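Right, a thread about the new arms at our place, because I've been boring my family with it since February 2023 and it's your turn 🧵

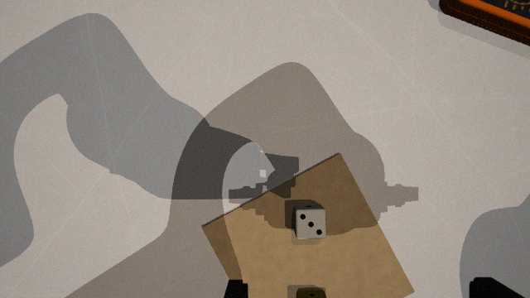 *Simulator view, looking down past the gripper. White die on the board, three showing.*

1/ I pack tabletop games at Kilbridge. Dice, boards, cards, into boxes, all day long. We're getting Pimex arms for the small-parts benches and they asked a few of us packers to help set them up. Obviously I said yes!

2/ Everything gets tried in the simulator first. Vitória Guerreiro runs that side and she lets us drive. My first go, I knocked the die clean off the board (twice). By the end of the week I'd done 108 pick-ups and was properly hooked.

3/ Favourite bit so far: shadows. Look how much of that table is grey. I'd been telling Vitória that at the bench your own hands block the lamp and you end up picking by feel. She went off and added more lamp angles to the practice runs. My moan is in the software now!

4/ What changes for us? Zlatko and I come off dice picking and go on to checking and bench set-up. My wrists are delighted. It's 61 boxes a shift I won't be pinching dice into.

5/ Not everyone's thrilled and I get it. Albertina likes the picking, she gets through a whole audiobook. She's staying on the hand bench for the odd-shaped sets, which the arms can't do yet.

6/ We also got the training hours paid at the higher rate. Martim pushed for that before any of us signed up, so thank you Martim 👏

7/ First real arm goes live in April, bench two. I'm on the early shift for it and I've already asked if I can press the button. Still waiting to hear back.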